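Climutico opens sorting table for household chargers

January 17, 2020

Climutico has added small power adapters and charging cables to the items it accepts from households, the repair and reuse group said in its winter notice. The change follows a trial run in December, when residents turned in 1,668 pieces. Of these, 588 were cube-type wall chargers with folding or fixed prongs.

Sorting is done by hand on ordinary tables. Each adapter is first checked for a cracked case, bent prongs or scorch marks. Units that pass are plugged into a switched power strip and tested under load with a meter. Cables are handled separately and are not paired with chargers until both have passed.
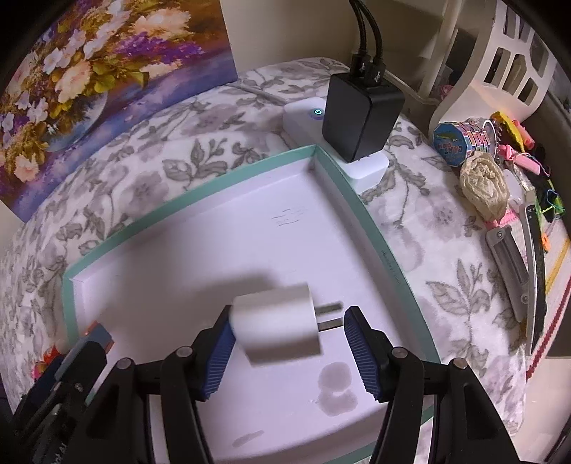

Sorters use shallow box lids as trays, one lid per batch. A lid keeps small adapters from rolling under cables, and a stained or marked one is good enough for the job. Batches move on to the Stimero storage room, where they are kept by output rating.

Adapters with no readable rating are not tested. They go directly to electronics recycling, as do units that fail the load test. The trial showed that the rating text is the slowest part of the work - on small white chargers it is often printed in pale gray and has to be read with a magnifier.

Households are asked to bring no more than 4 adapters per visit and to tie each cable loosely. Power strips, laptop supplies and loose batteries are not accepted at this stage. Drop-off is at the Yupanqui branch, side entrance, during regular hours.

Tested chargers will be given out through the Prindo lending shelf, with a limit of 2 per household. A list of available ratings is posted next to the shelf and updated when new batches arrive.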